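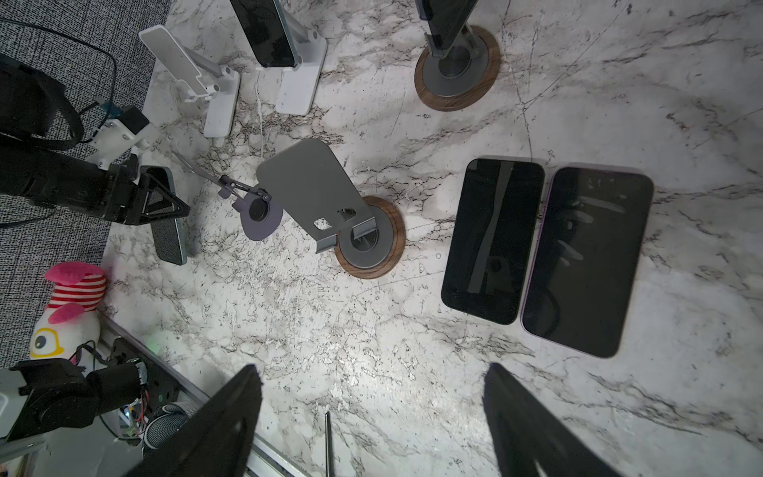

Phones, stands and grippers on the marble top.

Putting a phone on a stand must be one of the least impressive things I do in a day. I do it half asleep. I do it with a mug in the other hand, and I've never once thought of it as a skill. So I've spent a very happy chunk of December reading, watching and arguing about whether a machine can do it too, and I'm now slightly obsessed!

The question I started with was a bigger one: can robots do the chores yet? The dishes, the socks, the shelf of odds and ends at the back of a repair shop. My friend Nadiia Vakulenko works at a phone shop called Lastholm, and she put it to me differently. Forget the dishes, she said, would it tidy my counter? At closing time every display phone has to go back on its stand, facing the right way, 17 of them on a normal evening. She can do the lot while talking to a customer.

Look at what the job asks for, though. A phone lying flat on a hard table is a thin, slippery slab with hardly any edge to get hold of. You and I cheat without knowing it. We press a fingertip on the glass and drag, or tip one end up with a nail, or slide the thing to the edge of the table and catch it underneath. Two stiff fingers can't do most of that, so the machine has to come in from the side and get its pinch exactly right. And when two phones are lying almost touching, as they are on the right of that table, there's barely room to get a finger in between.

Then there's the screen. Dark glossy glass is awful for cameras (it's a mirror, really) and pale marble with a bright light bouncing off it isn't much kinder. I had assumed the seeing was the solved part and the moving was the hard part. I'm much less sure of that now.

And the stands! I hadn't noticed how different they all are. The walnut and grey ones have a flat back and a pair of little hooks at the bottom, so the phone needs to come down at a slant and settle behind the hooks. The white folding ones have a tilted cradle plate. The round magnetic pad on a hinged arm is another thing again: with a magnet you get a bit of forgiveness at the end, but it also grabs early if you come in crooked, and a hinge can swing away when you push on it. I'd love to know which one a robot finds easiest. My money is on the folding one.

The gripper over on the left is holding a phone upright in a grey case with a fabric look to it, and I think the case matters more than you'd guess. Texture gives you grip. I'd happily bet that a phone in a case like that is twice as easy to handle as a bare one, and if anybody has tested it properly please send me the results.

So, can they do it yet? My answer after all this is "sort of, and I find that thrilling". Picking up one known phone and placing it on one known stand seems well within reach. Nadiia's counter is a different job, with strange cases, a stand folded the wrong way and a customer's keys in the middle of it all. She wants it done in 2 minutes, too. Her colleague Matvii Hrytsenko says he'd put up with a slow one if it worked overnight, and I think he's onto something. Who cares how long it takes at three in the morning?

I've got over 311 bookmarks on this now, which is a cry for help. Next I want to look at charging cables, and whether a machine can plug one in without bending anything. If you work with this stuff, on a shop floor or at home, tell me in the comments which small job you'd hand over first. Mine is still socks.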